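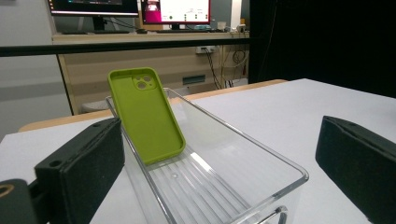
Station 3, Bin Insertion: grading, resets and the phone case task

Kalell Robotics Program — Student Forum
Board: Manipulation Project, second term

apaza_lab_coord
Posted 9:10 a.m.

Teams assigned to Station 3 are reminded that the task object for the coming round is the green silicone phone case and that the receptacle is the clear bin with the ridged floor. A trial is complete when the lower edge of the case rests inside the bin and both fingers have released it. The case may lean. It may not lie flat across the rims.

Each team is to submit 135 demonstrations with the hand-held gripper by the end of December. Demonstrations in which the bin leaves the table will be returned to the team and must be recorded again.

Questions concerning the rubric should be posted in this thread and not sent by private message, so that all teams receive the same answer.

pleltameo_team2
Posted 9:48 a.m.

Our team requests clarification on the word "lean." In several of our trials the case stands in the bin at a considerable angle, with the top edge well above the back rim. We have been marking these as complete. Team 5 informs us that they have been discarding theirs.

team5_recorder
Posted 10:15 a.m.

That is correct. We discarded them on the understanding that the case should be close to vertical. The handout states "placed upright in the bin," and a case that is tilted toward the back of the table does not, in our reading, meet that standard. We would ask that the wording be settled before any further recording takes place. We have set aside a large share of two afternoons' work on the basis of that sentence.

apaza_lab_coord
Posted 10:32 a.m.

The handout will be amended. A case that is supported by the bin and remains standing after release is acceptable at any angle. Team 5 may resubmit the discarded trials if the files have been kept.

team5_recorder
Posted 10:40 a.m.

The files have been kept. We will resubmit them this week.

nemetti_mentor
Posted 11:27 a.m.

I respectfully disagree with the amended rule. In last term's project the policy was trained on 1148 demonstrations from all teams, and the most frequent complaint at the final review was inconsistent end positions. If steep and shallow angles are both accepted, the model will learn a blurred version of the two. I would prefer a narrower standard, even at the cost of fewer trials.

pleltameo_team2
Posted 12:05 p.m.

We understand the concern, but we do not believe the comparison holds. Last term's object was a rigid block. A silicone case bends when the fingers close on it, and it will not settle the same way twice however carefully the operator works. A narrow standard would reward the operator who nudges the case after release, and nudging is prohibited under section 8 of the rules.

nemetti_mentor
Posted 12:21 p.m.

The point about nudging is well taken. I maintain my view on the angle. May I at least propose that teams record which side of the case faces the operator? A trial with the inner side and camera cutout facing forward presents a very different shape from one with the outer side forward, and these should not be mixed without a label.

apaza_lab_coord
Posted 1:50 p.m.

The proposal is accepted. A column titled "facing" has been added to the trial sheet, with the entries "inner" and "outer." Teams that have already recorded trials should fill in the column from their own footage. The angle rule stands as amended.

station3_newmember
Posted 2:34 p.m.

I joined the project recently and have two questions. First, may we grip the case across the camera cutout? Second, the clear walls of the bin are difficult to make out in my recordings except where the rims catch the light. Is it permitted to put colored tape along the rims?

pleltameo_team2
Posted 2:51 p.m.

On the first question, we advise against it. In our trials the case folded at the cutout and twisted out of the pads. Gripping by the two long sides has been more dependable. It helps to close the fingers slowly and stop as soon as the case holds.

apaza_lab_coord
Posted 3:20 p.m.

Tape is not permitted. The bin was selected for this round precisely on account of its transparency, and all teams are to work with it as supplied. Either grip is permitted under the rules, although the advice from Team 2 is sound.

team5_recorder
Posted 3:44 p.m.

One further matter. The shared drive is limited to 400 files per folder, and resubmitted trials will take us past that figure. Are we to open a second folder?

apaza_lab_coord
Posted 4:02 p.m.

Yes. Please use the same folder name followed by the letter B, and enter both on the trial sheet.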